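3. Materials

3.1 Bench covering

The covering was selected before any of the small items were chosen. Earlier work at the Trornia bench had used a white laminate top, on which pale items were often overlooked at the end of a session. Four cloths from the Vundano range were compared under the same ceiling lights, and the teal cloth was kept for the main study. It has no printed pattern. Prior to use the cloth was washed 2 times and dried flat, without starch or pressing.

Small creases were permitted. Smoothing the cloth completely between sessions proved slow, and a bench in ordinary use would not be smoothed with such care. A crease was corrected only when an item could slide into it or lean against it. Figure 2 shows the covering with a soft diagonal fold and a thin, pale rectangular piece lying on it at a slight angle. The color of the cloth varies with the light, and the lighter area toward the back should not be taken for wear.

Figure 2. Flat item on the teal covering. 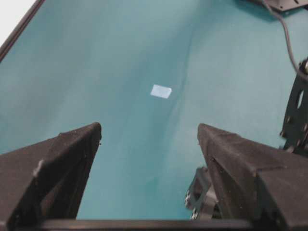 3.2 Items

The full inventory held 141 items, all small enough to be covered by an adult hand. They were divided by form into flat pieces and upright or rounded pieces. Color was recorded separately, using the printed chart supplied with the Kowalczyk sorting trays. Items with lettering were excluded, as participants tended to read them before placing them.

Pale items made up the larger share of the inventory. This was intended, given the losses reported on the white top. Dark items were added later, when participants remarked that black cords and fasteners were also mislaid in everyday work. Figure 3 was taken at the same bench and shows thin black cable and dark hardware, with the teal background visible between the larger parts.

Figure 3. Dark parts and cable at the bench.

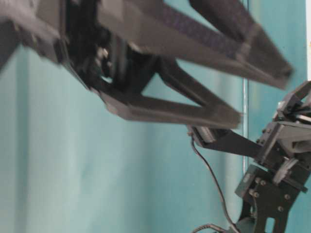
3.3 Placement and recording

Figure 4. Rounded item on the teal covering.

Each session used 40 items, drawn from a closed box and set out one at a time. Placement was considered complete when the item rested on the cloth without support. In total, some 1747 placements were entered in the Omex record sheets, with form, color and final position noted for each. 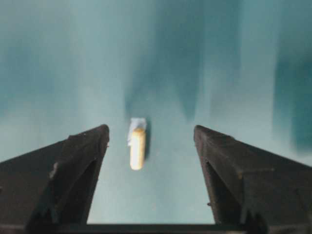 Rounded pieces required a separate rule for position. A flat piece can be recorded by the direction of its long edge, but this measure is of little use for a piece with a circular outline. For cylindrical items, such as the small cream-colored one in Figure 4, only the point of rest was recorded. The same rule was applied to all other pieces in the rounded group. Where a piece rolled after release, the position was entered once it had come to a stop, and the movement was marked in the remarks column. Pieces that left the cloth were returned to the box and drawn again in a later session.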